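*Flatik home energy kit, guide for version 3. If your kit came with the older grey hub, the menus are the same but the buttons are in a different order.*

## 4. Setting up the kitchen

By now the Linell hub should be on your shelf with a steady green light, and you'll have paired one plug meter in the living room. Well done – that was the fiddly bit! The kitchen is where the kit gets really interesting, as so many things in there use a lot of power for a few minutes and then almost nothing for the rest of the day. Most people find at least one surprise on their first evening.

You will need:

- the three plug meters marked K on the underside
- the sheet of small white labels
- your phone, with the Flatik app open
- a pen that writes on shiny paper

**Caution:** The plug meters are for indoor use only. Keep them away from the sink and don't handle them with wet hands. Never plug one meter into another, and never use one on an extension lead that already has something else on it.

### 4.1 Choosing what to measure

Start with things that stay out on the worktop and get used most days. A kettle is a lovely first choice, as the graph shoots up the moment you switch it on and drops the moment it clicks off. Toasters and small ovens are good too (the small oven is more fun, if you ask me, because you can watch it cut in and out while it holds its heat).

Leave the fridge for later. It has its own page, section 6, and it needs a full day of readings before the numbers mean much. Cookers and hobs wired straight into the wall can't be measured with plug meters at all. For those you need the Bevach clamp, sold separately and fitted by an electrician.

Have a proper look at your worktop before you start. Which sockets can you reach without moving anything? Where do the leads run? Is there a towel or a tea towel lying over something that gets hot? Take it off now, before you start switching things on for the tests.

Kitchen worktop in white and grey

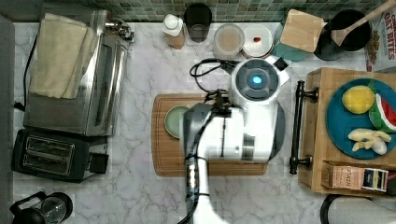
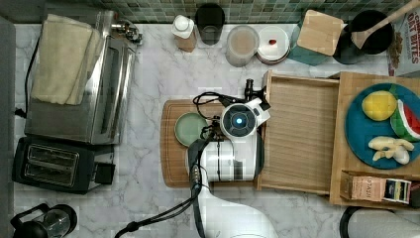
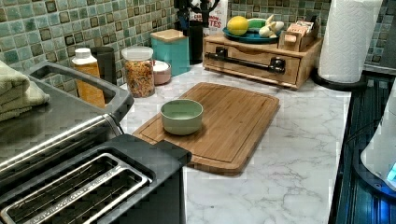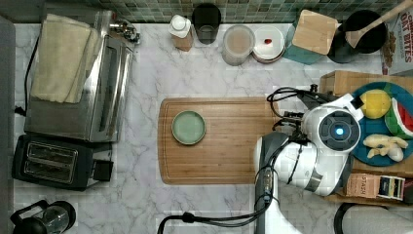
### 4.2 Fitting the meters

1. Switch off the appliance and then switch off its socket. Let anything that has been heating cool down before you move it.
2. Pull out the appliance plug and push the meter into the socket. It should sit flat against the wall plate.
3. Plug the appliance into the front of the meter.
4. Switch the socket back on. The meter will flash white while it looks for the hub.
5. In the app, tap **Add**, then **Kitchen**, and wait for the meter to show up. Tap its name when it does.
6. Type in the three-digit code. It's 984 for all kitchen meters, and you can change it later under **Locks**.
7. Write the appliance's name on a white label and stick it on the meter, then give it the same name in the app. Do this straight away! Three identical meters look very identical the next morning.

Do the same with the other two meters. Pair them one at a time. If you switch on all three together the app gets muddled and may give two of them the same name.

**Note:** Tiled walls can be a nuisance if the edge of the wall plate sits lower than the tiles. If a meter won't go in flat, don't force it. Use a different socket, or write to us for the slim adaptor.

### 4.3 Your first reading

Pick one appliance and use it just as you normally would. Make a cup of tea, or brown a couple of slices for lunch. Open **Live** in the app and watch the line climb.

When the appliance switches off, the line should fall back to zero or very close to it. Anything with a clock or a display will keep drawing a watt or two, so don't worry if it stops a little short.

Now tap **Save as first reading**. The app uses this to spot the appliance's usual pattern, and it gets better at it every time you do this. Ghada Fakhoury, who tests the kits in her own flat, saves a new reading each Saturday at breakfast and swears by it.

**Caution:** Never leave a heating appliance running just to get a longer graph. A normal use is plenty.

### 4.4 Setting an alert

Alerts are the part I'd miss most if you took my kit away.

1. Tap the appliance, then **Alerts**.
2. Choose **Still on**.
3. Set the time. For kettles and toasters we suggest the shortest one. For a small oven, 40 minutes suits most suppers.
4. Pick a sound. Azar is the gentle chime, and the others are louder.
5. Tap **Test**. Your phone should ring within a few seconds.

An alert only tells you that something is on. It won't switch it off for you, so please don't treat it as a safety device.

### 4.5 If something isn't right

**The meter keeps flashing white.** It can't find the hub. Move the hub closer, or stand it higher up. Thick walls and big metal appliances both weaken the signal.

**The signal shows 100 but there is no reading.** Check that the appliance is switched on at its own button as well as at the socket.

**The readings belong to the wrong appliance.** Two labels have been swapped. Hold down the name in the app to change it. Your saved readings will move with it.

**The app says "Unknown meter".** Hold the side button until the light goes red, let go, and start again from step 4 of section 4.2. If you still get the message, send Chenxi Zou a note through **Help** in the app, along with the number printed under the meter.

Once all three names show a green dot, go on to section 5, where you'll set your unit price and see your readings turn into money.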